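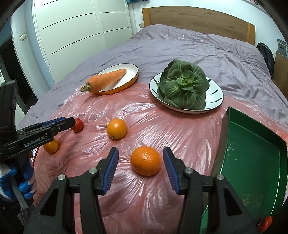
Nechyporuk Manipulation Learning Group, Ustham

April 22, 2023

Our spring collection effort passed its midpoint this week, and I would like to set down how the produce sessions are being run. Several colleagues at Plillov have asked for this, and the internal notes are too terse to be of much use outside the group.

The aim is a set of demonstrations of ordinary household picking and placing, recorded by people with hand-held grippers in the homes where they live. The target for produce is 300 accepted episodes. As of this morning we hold 200. Each operator works with 2 grippers, one per hand, and every episode begins with the jaws open and clear of the object.

We moved from tabletops to beds in March at the suggestion of Kerstin Wendt. A duvet gives under the fruit, and a crumpled plastic sheet over it produces glare and false edges that our earlier recordings lacked almost entirely. Oranges have been the most requested item, in more than one size, so that the opening of the jaws must be judged each time. Carrots and leafy greens remain on their plates at the back and serve as the harder targets.

Operators are asked to observe the following:

Approach the object at a steady pace and close the jaws once. A second attempt is permitted, but it must be marked as such in Felto, our labeling tool.

Keep the idle gripper still. Small movements of the unused hand have spoiled more episodes than dropped fruit has.

Leave the room as it is. Bags, books and boxes in the background are welcome, and personal belongings on the sheet may stay if the operator has agreed to their being recorded.

Change the arrangement between episodes by moving at least one item. Ha-rang Yeon reviews the opening moment of each recording and returns those that repeat the previous layout.

The pomegranate was added to the list at the request of Svyatoslav Fedoruk, who wanted a round object with a glossy skin to set beside the dimpled orange. It is handled under the same rules, with the pads brought in from both sides.

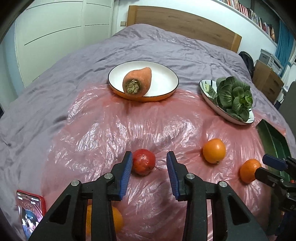 Rejected episodes

To date 26 episodes have been rejected. Most failed on synchronization between the left and right recordings — a fault on our side, now corrected by Roman Chmielewska. The remainder were stopped early by the operator. We keep these in a separate folder, as Oleksandra Melnychuk intends to use them in her work on detecting incomplete grasps.

Requests for access to the accepted episodes should be sent to the group office in Ustham, with a short statement of intended use.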